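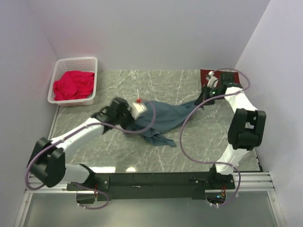

A reader asked last week if you really need to pay for one of those birthday video services, or if a bunch of cousins with phones can manage it on their own. You can absolutely manage it on your own! I've now put together two group birthday videos for the kids in our family, and the last one had 31 clips in it (we're a big bunch, spread out from Raltville to the coast), so let me walk you through how I do it.

Posted 28 Jan 2024

Start early

Give everybody three weeks. For an April birthday I send the first message in the middle of March, and then I send a cheerful little nudge every Sunday until the stragglers give in. There are always stragglers, and one of them is usually me.

Tell people exactly what to record

If you just say "send a birthday video," half the family will freeze up and the other half will send you four minutes. I ask for three things now: hold the phone sideways, say the birthday kid's name right at the beginning, and stop at twenty seconds. Little ones love hearing their own name, and it makes them sit up and pay attention to every single clip — even the one from the great-aunt they've met once.

Gather the clips in one place

I use Paiva for this. Make a new folder, tap Share, choose "Anyone can add," and paste the link into your family chat. Please don't let people text you their clips, because they come through all small and blurry and you'll be chasing them for better copies. 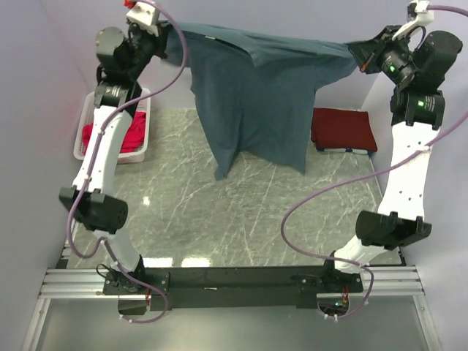 Once the folder is full, download everything to your computer and rename the clips in the order you want them. I like to open with the other kids, put the grandparents in the middle, and save whoever is the loudest singer for the end.

Stitch it together

Open Loter and drag all the clips onto the timeline at once. Trim the beginning and end of each one (everybody fumbles for the button!), then click Even Out Sound so the whisperers and the shouters come out at the same level. Add a title card with the child's name and age, and if you want music, keep it very low.

Save and share

Choose Export, then Medium. Mine came to around 3,000 megabytes the first time because I'd picked the biggest setting, and it wouldn't play on my sister's TV at all. Medium looks just as nice from the couch. Watch the whole thing once by yourself, with tissues, before you send out the link.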